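Sorting Small Parts at Home: Can a Robot Arm Tidy a Drawer Yet?
Project report, Household Automation course, Tirnville

1. Why we chose this task

When people ask if robots can help at home, they usually think about cleaning floors or washing dishes. Our group wanted something smaller. Almost every home has a drawer with batteries, nuts, bolts and memory sticks mixed together, and many workshops have a bench with the same problem. A person sorts such things without thinking. We wished to know if an arm can do it without a person beside it.

All our work was done in simulation, with a scene built by our team, which we named Bilel after the street of our student house.

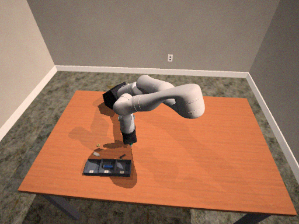
The choice of container took us more time than we expected. A deep box is easy, for you can drop the part from above and it stays inside. A tray with low walls is closer to what people have in their drawers, but a part released too early can land on a wall. We decided for a flat black tray with three compartments, each with a small white label on the front lip, and the arm has to work very close to it. The parts lie on the table just behind the tray, so the gripper has only a short way to travel.

2. The controller

We compared two controllers. The first, Nyberg, follows fixed rules: find the part, go above it, close the fingers, lift. The second, Clistton, was trained on 500 demonstrations which we made ourselves with a hand controller. Recording them was the most tiring part of the project - we worked in the evenings and our wrists were sore. 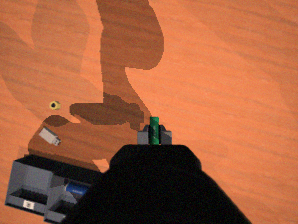

Figure 2. Green cylinder held upright between the gripper fingers, seen from close to the gripper.

Each controller received 80 attempts. An attempt was a success if the part rested fully inside the correct compartment after 30 seconds. We were strict on this point. In a real kitchen, a battery which lies half over a wall is not tidy, and the owner must still correct it by hand.

3. What we observed

Nyberg was good with single parts which had free space around them. It became weak when two parts lay close together, as the fingers need room on both sides. 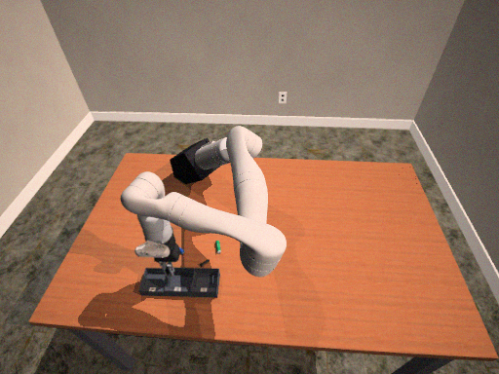
Clistton was better in such cases. It often came down a little to one side and pushed the neighbour away, a habit it learned from our own demonstrations. On the other hand, it was slower, and sometimes it waited above the tray for a long moment before it opened the fingers. We could not find the reason for this waiting.

The nut was the hardest part for both controllers. It is flat and small, so a small error in height means that the fingers close above it. The cylinders were the easiest, but they can roll when they are touched from the side.
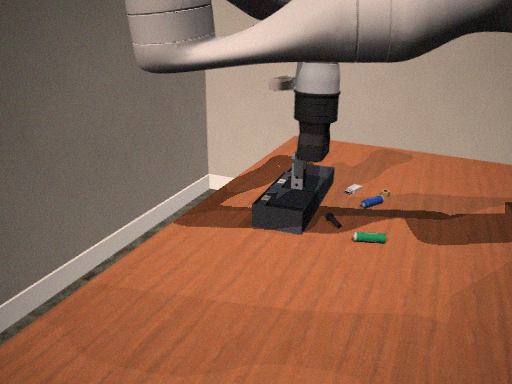 Figure 4. Gripper over the dark box, with five loose objects on the wood to the right of it.

4. Can it do the chore?

Our answer is: partly. For a shop floor, where the same parts arrive in the same place each time, we think that the fixed rules are already enough. For a home we would not recommend either controller today. The time for one part is too long, and a mistake must be noticed by a person, so the person can not leave the room.

We must also say that a simulated table is kinder than a real one. There is no dust, and no one moves the tray during the work. The next group should repeat the test with a real arm, starting with the cylinders, and should record more demonstrations with the nut. Our settings for both controllers are stored in the course folder under Bilel.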